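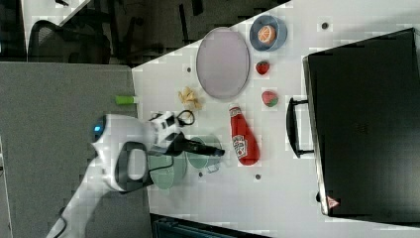

My sister reckons a table should be cleared from one end to the other, no exceptions, and she told me so again when I mentioned I was writing about it. Start at the left, finish at the right, wipe as you go. I've tried it her way and I still prefer to go by kind, so that's what I'm going to set out.

8 January 2020

The white table gets used for everything. Food ends up on it, dishes end up on it, toys end up on it, and sooner or later something large and flat gets put down at one end and stays there. At the moment that's a black hard case, and it takes up about a third of the top. Everything else has to fit in what's left over.

I start with food. The bits that have come off a plate go first, like the little heap of tan crumpled pieces near the oval plate. I push those together with the side of my hand and tip them in the bin. Cut fruit is next. Half an orange in a bowl will keep till the next day if you put it cut side down on a saucer in the fridge. Left out on the bench in summer it's no good by tea time, and you get the little flies as well.

Then bottles. I'm fussy about sauce. A ketchup bottle on its side is fine while the cap is on properly, but I've been caught before. In November I had one leak along the back of a shelf, and it had set like paint by the time I found it. Now I check the cap, wipe the neck and stand it in the fridge door. Mum always kept hers in the pantry and never had any trouble, so suit yourself.

Dishes come after that. We have a mixed lot. The pale green see-through ones, a shallow plate and a small bowl, go together in the cupboard because the colour matches, even though they don't stack. The blue bowl goes in with the other round ones. The big lavender-grey oval plate is the awkward one. It's too long for the cupboard beside the sink, so it lives upright in a rack from Gakby that I bought for baking trays. The rack cost $14 and it's the best thing in that cupboard. The slots are a bit narrow for a plate with a raised rim, and I had to bend one of the wires out.

I used to leave toys till last and now I do them before I wipe. Toy strawberries look enough like food that one has already gone through the compost. It came out again at the bottom of the bin, none the worse, though I washed it twice. All the play food goes in an Eno tub with a lid, 27 cm across, which fits under the bench. The tub is nearly full. I don't intend to buy a second one.

That leaves the odds and ends. There is always something small and bright near the edge of the table, and this time it was a lime-green thing that could be a marker cap or could be part of a toy. I keep a jar on the windowsill for those. If nothing in the jar has been claimed after 90 days I throw the lot out. So far the only item anyone has asked for was one I'd thrown out the week before.

The case I do last. It has a handle, so shifting it is easy enough, but there has to be somewhere to put it. The hall cupboard is full and I don't like it on the floor where people walk. I measured the gap beside the Ponce bookcase last night and it should go in there standing up, with the handle facing out.

After that it's a wet cloth, then a dry one. I've used the Benari cloths for a while now and they're all right on a white top, although they go grey quickly and need a hot wash. The whole job takes almost 6 minutes if I don't stop to answer the phone. My sister says hers takes less, but she has a smaller table.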